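The Piltetti cell stopped again in July, this time with error 301 on the left arm. Rami Bitar pulled the log and found the grip force limit still set to 2000.
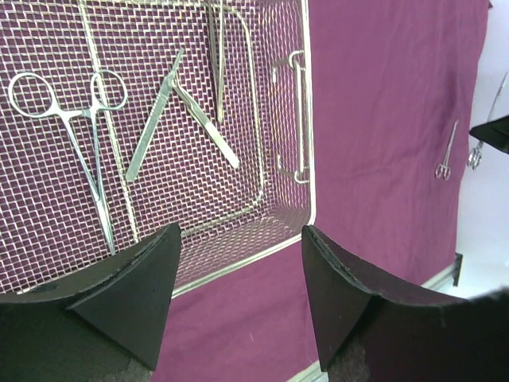
What went wrong

The left fingers closed on the mesh along with the instrument. The arm kept lifting. 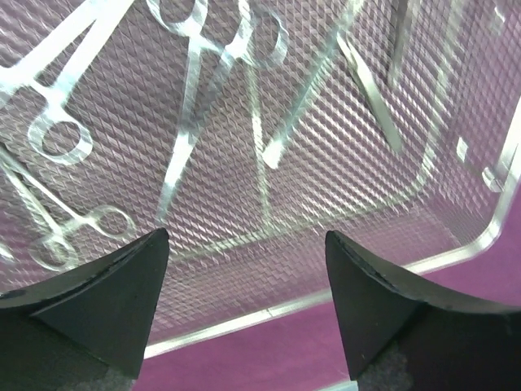 I hit the stop late. I was watching the right arm, and my button was on the far side of the booth.
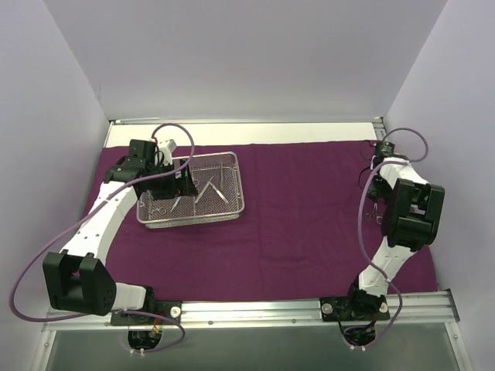

We moved the button and lowered the limit. Rami wants a second one before we run again.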